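Home | Food | Water | Home Science | Archive

We use cookies to remember your reading preferences. Accept | Manage

Why rice turns hard overnight
By Lucinda Nguyen-Tran
4/24/18

Cooked rice firms as it cools. The starch in each grain, swollen with water during boiling, begins to line up again into ordered regions. Cereal chemists call this retrogradation. Amylose does it within hours; amylopectin takes days. Long-grain rice is higher in amylose, so it stiffens first. 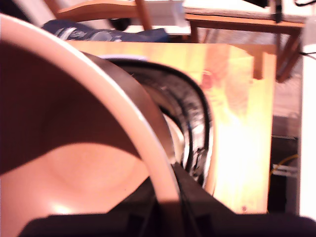 What the Mostmont tests measured

The Mostmont kitchen lab pressed samples of 500 grams with a flat probe. After a night in the refrigerator, the long-grain variety Haddad needed 81 percent more force than when fresh. Fleltatitz, a short-grain type, needed 35 percent more. Each test was run three times.

A rice cooker with a keep-warm setting slows the process by holding the starch above the temperature at which it reorders. Moisture loss then becomes the main limit on texture. 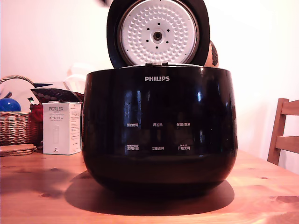

Reheating

Steam reverses most of the change in amylopectin. Add a spoonful of water, cover, and heat until the rice is steaming throughout. Amylose crystals melt only well above boiling, so some firmness remains.

Related
Hard water and dried beans
The Voruvdale mill reopens in October
Freezing bread by the slice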